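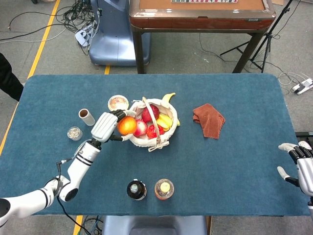 Ticket opened by Simone Sampaio, Gorumis picking study
Status: waiting on rerun
The Gorumis policy scores lower on round objects than the March baseline, and I need to know whether to report it. The left hand closes on the orange and holds it over the basket rim, but the grasp label in the log often says "no contact" at that point. Of 1000 logged trials, up to 40 look mislabeled.

In-ho Hwang, 10:40
Contact threshold was set on the old fingertips. What value are you running?

Simone Sampaio, 11:05
6, same as the baseline config.

In-ho Hwang, 11:20
Try 10 for the sample window and leave the threshold alone. Relabel from the raw torque files, don't rerun the arm yet.

Simone Sampaio, 15:30
Relabeled. Orange is fine now, banana still wrong in the Nam split. Kobe Verschueren has the split script, reassigning to him. Please keep the old labels in a separate folder.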